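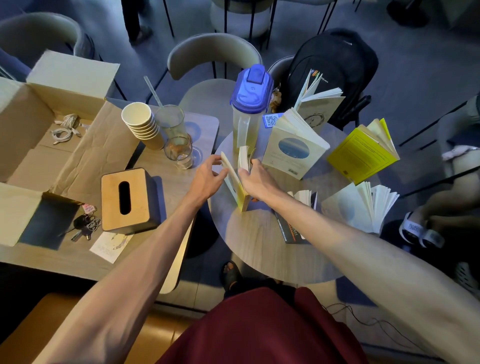

Paperbacks on a round table, most of them standing or lying open. One is being fanned by hand.

Paperback

A paperback, also called a softcover or softback, is a book bound in flexible paper or thin card, with the pages usually held to the cover by glue. It differs from a hardback, whose boards are stiff and covered in cloth or printed paper. Paperbacks are lighter and cheaper to make, and most novels, textbooks and travel guides now appear in this form at some point in their life.

Construction

The body of a paperback, known as the book block, is made up of printed sheets gathered in order. In the commonest method, called perfect binding, the folded edges are trimmed off along the spine, the surface is roughened, and hot glue is spread over it. The cover is wrapped round while the glue is still soft, and the other three sides are then cut square. Sewn paperbacks keep their folds, which are stitched together before gluing. They open flatter and last longer but cost more.

Paper for fiction is often cream or off-white, as this is thought to be easier on the eye over long stretches of reading. Illustrated books tend to use whiter, smoother stock. Covers are printed on card, generally between 200 and 300 grams per square metre, and given a thin plastic film or a coat of varnish.

Formats

Sizes vary by country and publisher. British trade has long recognised an A format for the smallest books, a B format for most literary fiction, and a larger trade format often used for first editions. Page counts are commonly a multiple of 16, a number that comes from the way large sheets are folded — blank leaves at the back of a novel are usually a result of this.

Handling and opening

A new perfect-bound book is stiff, and forcing it open in the middle may crack the glue. The usual advice is to stand the book on its spine, let the covers fall to either side, and press down a few leaves at a time from the front and back in turn until the centre is reached. Fanning the pages with the thumb separates leaves that have stuck together at the trimmed edge.

Books may also be stood on their ends with the covers spread, in a tent or fan shape. Libraries and second-hand dealers do this to air copies that have picked up a musty smell, and shops use it for display. The Wornmont Book Market, held each October, sets out much of its stock in this way on café tables. Leaving a book open and face down for long periods strains the spine and is best avoided. Drinks are a further risk, and many reading rooms allow only lidded containers.

Wear and repair

Common faults include creased spines, loose leaves, curled covers and browned paper. A single loose leaf can be tipped back in with a narrow line of PVA glue along its inner edge. In his handbook Soft Covers, published by Flusmont, the binder Bülent Saraç advises against adhesive tape, which yellows and pulls at the print. He also notes that books of more than 400 pages tend to split first near the middle, where readers hold them widest.

Storage

Paperbacks keep best upright, closed and lightly supported on both sides, away from radiators and direct sun. Very large ones may be laid flat. Packed too tightly, they suffer torn spine heads when pulled from the shelf — pushing back the neighbours and gripping the middle of the spine prevents this.

See also: Bookbinding; Dust jacket; Hardback; Perfect binding

This page was last edited on 2020-05-07.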